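The Little Room at Susitz, Before and During

We finally have the keys to the small back room at Susitz, and I am so happy about it I've been boring everyone on the stairs! Morven Dalgleish and I have wanted a spare room for years, somewhere to read, sew, and stash the odd overnight guest. I'm starting with the corner by the router, my favorite already.

Pale gray walls, a wood-look floor, and one blue chair with thin black legs that I refuse to part with. Morven says navy goes with everything, and for once I agree with her.

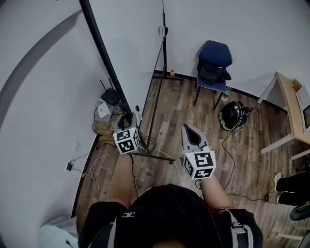

The walls are staying gray, by the way. We had a whole Tuesday evening of paint cards from Wirthorpe spread over the kitchen table, 11 of them, and came right back to where we started (no regrets, it was a lovely evening).

Next on the list is getting the cables up off the floor. Calum Paterson has a cable box left over from his place on Buchanan, and he's bringing it over in August along with a shelf for the router. After that comes the rug! I've got my eye on a mustard one at Trididley, and I'll post it the minute it's down.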